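Workdale Home & Office Board > Desks and Storage > Wire desk organizers: worth it?

September 24, 2018
34 shares | 11 replies

**noel_soriano**
I keep seeing these little open wire organizers recommended for people who "can't keep a desk clear," and I'd like someone to talk me into it or out of it. I work at a plain wooden table. Over it I keep a big white sheet so I can spread work out without marking the top. The table is fine, the sheet is fine. The pens, the mail and the scissors are the problem. The Gedby one is on sale and my sister swears by hers, but my sister swears by a lot of things.

My doubt is simple. A wire box with a divider in it is still a box. I'll put junk in it, and then I'll have junk standing up.

**pasaribu_fan**
You'd have junk standing up in one place, though. I call that progress.

**tallgrass40**
I've had a Drunero for years. It holds envelopes on one side and notebooks on the other. It does what it's supposed to do. I don't understand why there has to be a thread about it every November when the sales start, and now we're getting one early.

**erlinda_ignacio**
I'll take the sceptic's side. I bought one, used it for a few weeks, and went back to a drawer. My complaints:

Pens fall over in it. The slots are made for paper, and anything thin either leans or slides out through the wires.

Dust. People say open wire doesn't collect dust. It collects it on every wire, and you can't wipe it in one pass like you can a tray.

It takes up the best part of the desk. If you push it to the far side you stop reaching for it, and if you keep it close it's where your elbow wants to be. 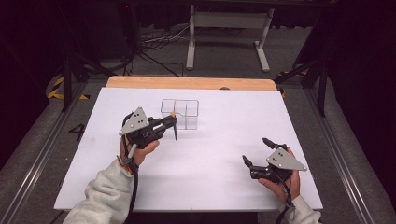

The drawer costs nothing and I don't have to look at it. I know the argument that things in drawers get forgotten, and I've seen that happen to other people, but the stuff I forgot in the drawer was stuff I didn't need. Somebody convince me the wire box would have saved my old phone bills from being forgotten, and then tell me why I'd want that.

**tallgrass40**
You put pens in a letter organizer and then blamed the letter organizer. Get a cup.

**erlinda_ignacio**
The box it came in showed pens. I didn't make that up. If the maker says pens, I get to complain about pens.

**noel_soriano**
Mine shows pens too — in the ad, very neatly, with one pair of scissors and a plant. I don't believe anyone's desk looks like that after lunch.

**mudroom_mike**
Put a piece of cardboard in the bottom. Cut it to fit and the small stuff stays put. I did this on a Pasaribu one and it's been fine. Also, a white work surface makes clutter look worse than it is. I used to have one and I was cleaning up all day long. Dark blotter, half the guilt.

**noel_soriano**
Not giving up the white. I cut paper on it and I need to see what I'm doing. Does the wire leave marks? The sheet I've got scuffs if you look at it wrong.

**mudroom_mike**
Mine did, a little, where I dragged it. Stick felt dots under the corners, or pick it up when you move it.

**pasaribu_fan**
I've never had a mark from mine and I slide it all over the place. Depends on the finish, I guess. Cheap coating chips and then you've got bare wire scraping along.

**erlinda_ignacio**
So now it needs cardboard, felt dots and a separate cup for the pens. Remind me what part of this is the organizer doing?

**tallgrass40**
Holding the mail. That's what it's for. Sort your mail into "deal with it" and "keep it," one on each side of the divider, and empty the first side when it gets full. I've explained this in three other threads.

**noel_soriano**
OK. I'm going to try it with a shoebox lid and a strip of cardboard down the middle for a couple of weeks. If I use that for mail, I'll buy the wire one. If I don't, I've saved the money and Erlinda can say she told me so. No pens in it, I promise.

**erlinda_ignacio**
I'll be checking.

Viewed 2856 times

READER COMMENTS (3)

deskless_in_ohio: Read the whole thing and still don't know if I should buy one.

bettyk: Cardboard in the bottom works. The felt dots fall off, don't bother.

quietcorner: A drawer is only free if your table has a drawer. Mine doesn't.

Workdale uses cookies to remember your login and show you relevant threads. By continuing to browse you agree to our use of cookies. Accept | Settings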